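Five fingers are fun, but I'd still buy the gripper 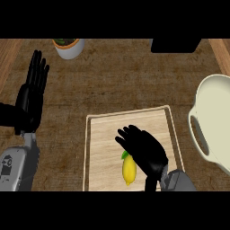

Two black hands, one tray, one lemon, in the simulator.

I spent most of December comparing a five-finger hand from Zultetti with the plain two-jaw gripper from Rosten, and I've come down on the side that gets you laughed at over lunch. For most benches, buy the gripper.

Let me be fair to the hand first, because I love it! Pick a lemon off a tray with it in sim and you get this lovely wrap — fingers over the top, thumb underneath — and you sit there grinning at your monitor at 11 at night. I ran 38 grasp poses on that one lemon before I'd let myself go to bed. The leaf on top gave me more trouble than the fruit did, since my contact settings kept treating it like a little steel flag.

But then you have to live with the thing. Every finger wants tuning, the Dudás controller I was using has a menu for each joint (and a menu for the menus, I swear), and the thumb alone ate a whole afternoon. The gripper took me roughly 30 minutes from unboxing to its first clean pick. It opens, it closes, and when it misses I can usually tell why.

People tell me this is shortsighted, that homes are full of pitcher handles and flowerpots made for human hands. Sure, and if your job is pouring from a pitcher, get the hand and good luck to you. Most of the folks who write to me are moving one object onto or off one tray, and they're pricing a setup at 3,000 dollars for that.

My other gripe is with the demos. Mindmont's sample project ships with two hands loaded by default, and I left the second one parked with its fingers up for days before I thought to ask what it was costing me in setup time. Start with one arm and two jaws, and add fingers the day you hit a job the jaws can't do. I've got a mug test planned next, and I'm starting that one with the Rosten.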